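Search the help pages
Search

Where do you keep slippers in a small hall?

Mapplebeck76
Ours end up all over the floor and the hall is narrow. Any ideas?

Dralow
Basket by the door.

Drumia
A low cabinet with an open front works for us - the doors swing right back, and you can slide things in without bending much.

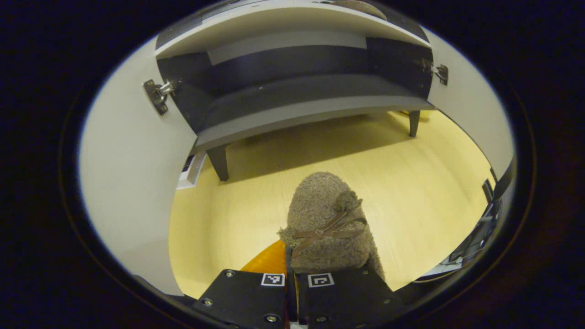 Slippers go in toe first at our house. The fleecy ones with a little brown bow are mine, and the pale wood floor shows every bit of fluff, so I sweep on Thursdays.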